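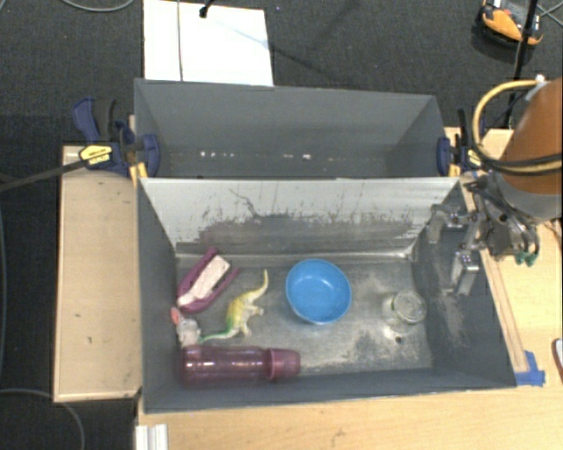 A blue bowl and a toy dinosaur in a scuffed grey bin.

The case for the mixed box
Kristaps Tamošiūnaitė

Most advice on household storage begins with categories. Cables go with cables, screws with screws, toys with toys, and each category receives a labelled container. I followed this method for seven years in a flat in Zeltine and I now think it is wrong for a large share of what people own.

A category system has two costs. The first is paid when an item is put away, as someone has to decide where it belongs. The second is paid when the item is wanted and the searcher has to guess what was decided. Both are low for objects with one obvious use. They rise sharply for a bicycle lamp, a spare door handle or half a chess set.

The usual answer is to add categories. My own system reached 22 labelled boxes, two of which were marked "misc". Those two were the only ones opened every week. The remaining boxes held things that had been filed correctly and then forgotten, including three rolls of the same tape bought on separate occasions.

A mixed box has almost no filing cost. Its search cost depends on how deep it is and how much it holds. A shallow, open box can be searched by eye in a few seconds. A deep one with a lid has to be emptied. Depth matters far more than sorting, yet shops sell containers by volume, and the deepest box on the shelf is nearly always the best value per litre. The buyer saves a little money and pays for it later in time spent digging.

Critics of this view point to workshops and kitchens, where strict sorting plainly helps. I agree with them. A joiner reaches for the same chisel many times a day, and a fixed place for it repays the effort. The argument fails when it is carried over to objects used twice a year. Rules suited to a workbench have been applied to the cupboard under the stairs without anyone checking that the rate of use is similar.

A second objection is that mixed boxes look untidy. They do. Appearance is a fair reason to choose one system over another, but it should be stated as such and kept apart from claims about saving time.

When I moved to Costonard in May I owned around 300 small items that had no daily use. They went into four open trays, none deeper than my hand, with no labels. I have lost one thing so far, a tap washer, and I had lost that in Zeltine too.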